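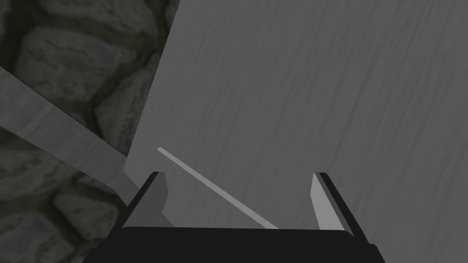

4.2 Naming and Remembering Gray Finishes

The second study asked whether the words printed in a product catalog affect how well buyers remember a surface they have already seen. Gray finishes were chosen because they cause more trouble at the sales counter than any other group. In the interviews reported in Section 3, staff at both the Jesville and Maditz showrooms described customers who had settled on a gray board, gone home, and come back certain that the sample had been warmer, darker or plainer than it was. Brown and white finishes drew fewer such complaints, and those concerned damage or delivery more often than color.

We recruited 60 adults who had bought flooring, paneling or shelving for their own homes. None had worked in the building trade. Each person attended one session in the morning and a second in the late afternoon of the same day. Sessions took place in the meeting room above the Maditz showroom, where the blinds were kept closed and the ceiling lights left at one setting. Weronika Kaczmarczyk ran all of the sessions and read the instructions aloud from a printed card.

In the morning session, participants looked through 15 sample boards in an order set by shuffling numbered cards. Half of the participants saw each board with a plain code. The other half saw the same boards with names taken from the Garkent catalog, which lean heavily on weather, ash and stone. Participants could handle the boards and tilt them toward the light, and there was no time limit. Most people spent longer on the boards with visible grain than on the flat ones, and this was true with or without names.

In the afternoon session, participants were given a larger set of boards that included the originals along with close neighbors in shade and grain. They were asked to pick out the ones they had seen that morning and to say, for each, how sure they were. They then described every board they had picked in their own words.

Names helped people to say that they had seen a board but did little to help them choose it from its neighbors. Participants in the named group were more confident throughout, including when they were wrong. Errors in this group also tended to follow the name. A board sold under a name suggesting smoke was often confused with a darker neighbor, and one named for driftwood with a paler one. Errors in the coded group showed no steady direction. We take this as a sign that the name was being recalled first and the surface rebuilt from it.

Grain had a separate effect. When a gray board carried strong, high-contrast streaks, both groups recognized it well. When the streaks were faint, as on the rendered board in Figure 3, participants often remembered the surface as having no grain at all. Several described these boards as "painted" or "like slate" in the afternoon after calling them "wood" in the morning. Aerts, in an unpublished report on counter samples, noted a similar drift among trade buyers, although that work used browns and covered a longer delay.

Surroundings may matter as well. A medium gray seen next to dark, rough masonry is a different proposition from the same gray on a white display rack, and we did not test this in the present study. All boards were shown on a single beige tabletop. Comments from participants suggest that many were picturing the boards in a room at home, and these imagined rooms could not be controlled.

Two limits should be noted. The delay between sessions was short compared with the days or weeks that usually pass between a showroom visit and a delivery, so the errors reported here probably understate the problem. The named group also saw names from only one catalog. The Jesville staff were of the view that plainer names, such as those based on a shade number and a single word for the grain, would lead to fewer returns. That question is taken up in Section 4.3, using the same boards and a new group of participants.

Figure 3. Rendered view of a gray board with faint wood grain and a dark stone wall.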